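Vorkik Steel Shelf Brackets, heavy duty, pair

In stock. Ships from the Breltgate warehouse, usually next day.

Sold as a pair with screws. Shelf board not included, people keep asking.

What you get
2 brackets, left and right
Screws for wood studs
Paper template for marking the holes
No anchors. If you have masonry or plain drywall buy the right ones separately, the ones at the grocery store are junk.

Sizes
Depth of arm 200 mm
Height of back plate 155 mm
Finish: black powder coat or plain zinc. White is gone, not coming back before April, maybe not then.

Fits boards up to the depth of the arm plus a little overhang. Don't go wild with the overhang. Load rating is printed on the card in the box and it is for the pair, screwed into studs, not for each bracket. Read the card please.

Putting them up
Tape the template to the wall. Level it. Mark, drill, take the template off before you screw (yes, really). Left bracket first, then lay a level across to the right one. Snug the screws, check again, then tighten. Hand screwdriver for the last turn, the coating chips if a driver slips.

Zinc ones can go in a garage or a covered porch. Black is for indoors only, it will rust at the screw holes sooner or later if it gets damp all the time.

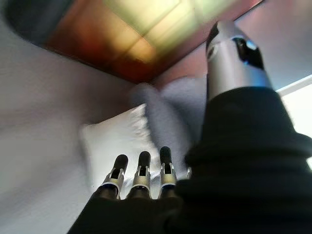
Lawal Adebisi writes that he put up four pairs in a pantry and the template was a hair off on one of them, so he went by the bracket itself for the rest. Holds canned goods fine, he says, but he would of liked longer screws for old plaster walls.

Fair point on the screws. Longer ones now available as an add-on, tick the box at checkout. The template was a bad print run, new ones are in the boxes since September 13, 2022. If yours is on yellow paper toss it and use the bracket.

Goes with
Cosgrove pine board, sanded, unfinished
Cosgrove pine board, oiled
End stops, black only

Returns
13 days, unused, in the box, with all the screws. We cant take back brackets that have been on a wall. Pickup at the Zotidthorpe counter is fine too, bring the order number or the email.

Bulk orders, ask for Sigrun Åberg at the counter. Price drops at 4 pairs and up, mixed finishes ok.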